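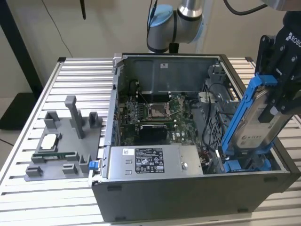 WORNELL, 26 Nov 2018

Can a robot tidy your bedroom? Can it mend a computer? People have been promised robot helpers for a very long time, and most of us still do our own washing up. This page looks at which jobs machines can do now, which jobs they can nearly do, and which ones they are still bad at.

We will start with mending a computer.

What is inside a computer?

If you take the side off a desktop computer, you find a big green board. This is called the motherboard, and the other parts plug into it. The processor, which does the sums, sits in a square socket. The memory goes into long thin slots. A metal box called the power supply takes electricity from the wall and shares it out to everything else.

The hard drive is where your files are kept. In a lot of office computers the drive sits in a plastic holder called a carrier. The carrier slides into a space called a bay, a bit like a drawer going into a chest of drawers. Many carriers are brightly coloured so that the person doing the repair knows which bits are meant to be touched.

Never open up a computer at home without a grown-up who knows what they are doing. There can be dangerous electricity inside the power supply even when the plug is out.

Why is a drive hard for a robot?

Think about how you put a drawer back when it has come right out. You hold it up to the gap and give it a push. If it sticks, you feel that one side has gone in too far. You wiggle it, lift the front a little and try again. You probably don't think about it very much while you do it.

A robot has to do all of those things too, and each one is a separate problem.

First it has to know where the drawer is. A camera can help with this, but metal is shiny and the inside of a computer is full of shadows. A silver edge can look like a white stripe from one side and a grey one from the other.

Next it has to hold the part well. If the part tips between its fingers, even by the width of a pencil line, the corner will hit the edge of the bay.
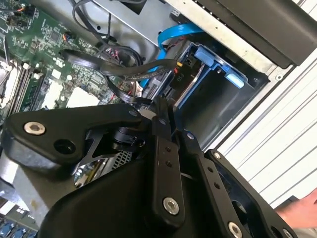
Then there are the cables. Cables are a nuisance for robots. A table stays the same shape all day, but a cable bends whenever something brushes against it. The robot may have looked carefully and made a good plan, and then its own arm nudges a wire across the gap. A person would push the wire away with a spare finger. A robot with only one gripper, and a part already in it, hasn't got a spare finger.

Last of all comes the push. Too gentle and the part won't go in. Too hard and something may snap. Some robots have sensors that measure how hard they are pushing, and these help a great deal. Your own fingertips are still much better at it. They can feel a slip, a click, a scratch and a wobble, all in the same moment.

Grippers and hands

The part of a robot that picks things up is called a gripper. Grippers come in lots of shapes. Some are suction cups, and these are good for flat things such as boxes and sheets of glass. Some are soft and squashy and can hold a tomato. Many have 2 stiff fingers that open and close like a pair of tongs.

Tongs are useful, but try doing your chores with them. Ask if you can borrow a pair from the kitchen and see whether you can do these things:

Pick up a coin from the table.
Put the lid on a jar and screw it shut.
Pull on a sock.
Slide a playing card back into its box.

You will find that you use your eyes a lot more than usual. You will also need to turn your wrist and move your elbow in odd ways to get the tongs round to the right side. Robots have the same trouble in tight spaces. The gripper may be bigger than the thing it is holding, so there has to be room for it as well as for the part.

What about chores at home?

Some home robots are already in the shops. There are vacuum cleaners that drive themselves round the floor, and there are mowers that cut the grass. They do one job each. They are low, they roll on wheels, and they don't need to pick anything up. If you leave a sock on the carpet, the vacuum cleaner can't put it in the wash for you. It may try to eat it.

A washing machine is a sort of robot too, if you think about it. It fills itself with water, turns the drum, rinses, spins and stops. Your great-grandparents may have done all of that by hand. But it can't load itself, and it can't hang the clothes on the line.

Folding is one of the hardest chores for a machine. A T-shirt in a heap can be almost any shape. The robot has to find a sleeve or a corner before it can even begin. Robots in laboratories have folded towels and shirts, but slowly, and with people watching in case they got into a muddle.

Setting the table sits somewhere in the middle. Plates are stiff and round, so a robot can learn to hold them. Your kitchen isn't the same as your neighbour's kitchen, though. The cupboards are at different heights and the forks live in a different drawer. And somebody has always left a school bag in the way.

What about work in shops and factories?

Factories are easier for robots than homes, and the reason is that people arrange factories to suit them. In a car factory the parts arrive in the right place, the right way up, again and again. The robot can make the same movement every time.

I visited the Drutholm warehouse in Grindby in June. It sends out parts for bicycles, and it handles 2000 parcels a day. A machine made by a firm called Stöcker moves the full crates from one end of the building to the other. It is strong, it doesn't get bored, and it follows a painted line on the floor. It stops if you stand in front of it. I tried this, with permission.

At the end of the line there are people. They reach into the crates, take out brake blocks and bells and tyres, and pack them into boxes. I asked why a machine didn't do that part as well. The supervisor tipped a crate towards me so I could look in. The bells had got hooked on to each other and a loose strap had wound itself round the lot. She had it untangled before I had finished writing down my question.

Repair work is harder than packing in one way. A new thing on a factory line is the same as the one before it. A broken thing might be dusty, or bent, or have a screw missing, or have been mended badly by someone else years ago. The robot has to cope with whatever is there.

How do robots learn?

There are different ways. In the oldest one, a person writes down every movement as a list of instructions. This works well if nothing changes.

Another way is to show the robot. A person guides the arm through the job, or steers it with a controller, while the cameras and sensors keep a record. After a lot of turns, a computer program looks for what the good tries have in common.
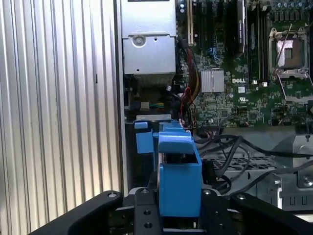

A third way is to let the robot practise by itself and give it a score. It tries a small movement, checks whether things got better or worse, and tries again. This can take a great many goes. Some of the practice can be done in a pretend world inside a computer, where nothing gets dropped on the floor, but the pretend world never matches the real one perfectly.

People who build robots also make the job simpler where they can. They might fasten a holder to the bench, with a place for each part, so that the robot always knows where to reach. Blocks and posts can stop things from sliding. You do the same when you hold a piece of paper still with your other hand while you draw.

So can they do it yet?

It depends on the job. I have put some in order, starting with the ones that machines do well today.

Moving heavy boxes along a flat floor: yes.
Vacuuming an empty room: yes, though the corners may need doing again.
Putting the same part in the same place all day: yes, in a factory.
Sliding a part into a machine that has cables in the way: sometimes, with care.
Folding a pile of mixed washing: slowly, and not always.
Tidying a bedroom it has never seen before: no.

Your bedroom is last on my list, so you will have to carry on with it yourself for now.

Words to know

Bay: a space inside a computer where a drive fits.
Carrier: a holder that goes round a drive so that it can slide in and out.
Gripper: the part of a robot that takes hold of things.
Motherboard: the large board that joins the parts of a computer together.
Sensor: something that measures, such as a camera or a part that feels pushing.
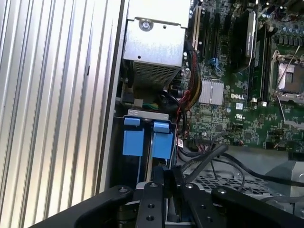

By Zawadi Mugo

Zawadi writes about machines for young readers and lives in Wornell. She is 35 and has never owned a robot, apart from the washing machine.

Something to try: choose a chore you do every week and write down each movement as an instruction. Give the list to a friend and ask them to do exactly what it says and nothing more. Brushing your teeth is a good one to begin with. Remember to tell them to take the cap off the toothpaste.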